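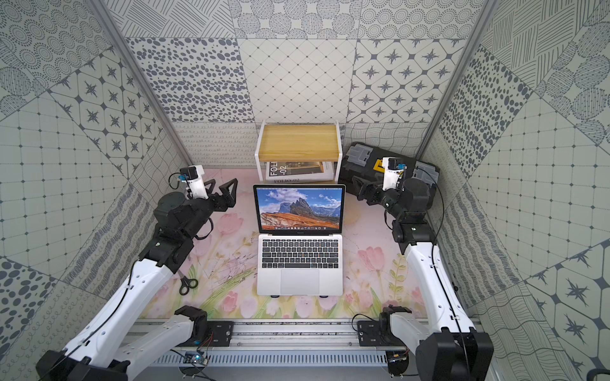
What is the Suderano Bench Pair?
It is a two-armed tabletop robot cell, sold as a kit or rented by the month, meant for teaching a machine to handle ordinary household and office objects.

Suderano Bench Pair

The Suderano Bench Pair (often just "the Pair", and in early sales leaflets "the Bench Companion") is a small robot work cell made by Suderano, a firm based in Lutport. It consists of two white arms on a shared metal rail, a gripper and wrist camera for each, a set of printed wall panels and a choice of printed table covers. The buyer supplies the table, the objects and the patience.

The kit is aimed at university groups, small automation firms and what the catalogue calls "serious evenings-and-weekends users". A rental version with set-up included is offered through Curkasura, a reseller that also handles repairs.

Background

The Pair grew out of a single-arm product, the Suderano Bench, which sold modestly and was chiefly remembered for being unable to hold a jar and turn its lid. Ekow Acheampong, who led the redesign, has said that adding a second arm was the first suggestion every customer made and the last one the company took up. The two-armed version was shown to resellers one February and went on sale that summer.

The first batch ran to 60 kits. Eleven came back for loose elbow housings, which were replaced free of charge, and the owner's manual has since had a page on elbows.

Design

Both arms bolt to an aluminium rail along the front edge of the table, one at each corner, through black mounting plates. The left and right arms are mirror images and their links cannot be swapped, a point the manual makes four times. Each arm carries a black cable along its length, and ends in a parallel gripper with two finger plates. A small camera sits on a white mount above each wrist. The control boards live down by the arm bases, where they are easy to reach and also easy to spill tea on. A splash cover is sold separately.

The rail has ventilation slots on its lower face. Owners are asked not to tape over them, which suggests that somebody did.

The cell was planned for objects of the size and awkwardness found on a desk. The usual first exercise in the training course is an open laptop, set square to the front edge with the grippers brought in from either side. Later exercises add a low shelf, a magazine to be drawn out from under it, a toolbox with latches and a pair of scissors. The scissors are optional and most course leaders opt out.

Wall panels and table covers

The part of the kit that draws most comment is the decoration. The walls are lined with grey and off-white panels printed with dotted circles, hatching, lattices, eight-pointed stars, wavy lines and a band of looping scribble. No two neighbouring panels are meant to match. According to Suderano, the busy pattern gives the cameras plenty to fix on and makes it easier to work out where each one is pointing. According to Clémence Guillot, who reviewed the kit for a trade newsletter, it is like working inside a tea towel.

The table covers come in plain grey, wood effect and several florals. The tulip cover, in pale pink, cream and soft green, was added as a joke by the print supplier, Avotiņš, and became the most ordered of the lot. Suderano now recommends changing covers often, so that the software learns about the object and ignores what is under it. Extra covers are not included in the price.

Setting up

The assembly guide allows one afternoon. Gifty Aryee, who fits the rental kits for Curkasura, puts the arms at two hours and the wall panels at "however long you have", the seams being reluctant to line up where the side walls angle in. The rail goes on first, then the plates, then the arms, then the cables. The panels are left until last. Owners who begin with the panels are sent back to page one.

Rental and price

The kit is sold at a single price, quoted on request, and the request is answered on Tuesdays. The rental runs for a minimum of three months and includes delivery, fitting and one visit to put right whatever the renter has done. Curkasura had 64 cells out on hire when it last gave a figure. The guide itself is 210 pages long, of which the last 109 are in other languages.

Reception

Reviews have been mostly kind. Guillot praised the reach of the arms and the ease of changing the finger plates, and marked the kit down for its fans, its packaging and its walls. Nana Atinga, who teaches with two of the cells, found that students took to it quickly and that the left arm was always blamed first. Wiremu Tuhiwai, in a longer write-up covering a full rental term, considered the grippers good on boxes and hinged things, fair on paper and poor on anything wrapped in film. He kept the cell for a second term.

The most common complaint concerns the wrist camera cables, which loop out from the mounts and catch on tall objects. Suderano sells a shorter cable. It catches on less, and it limits how far the wrist can turn.

See also
Suderano Bench (single arm)
Curkasura rental terms
Table covers, list of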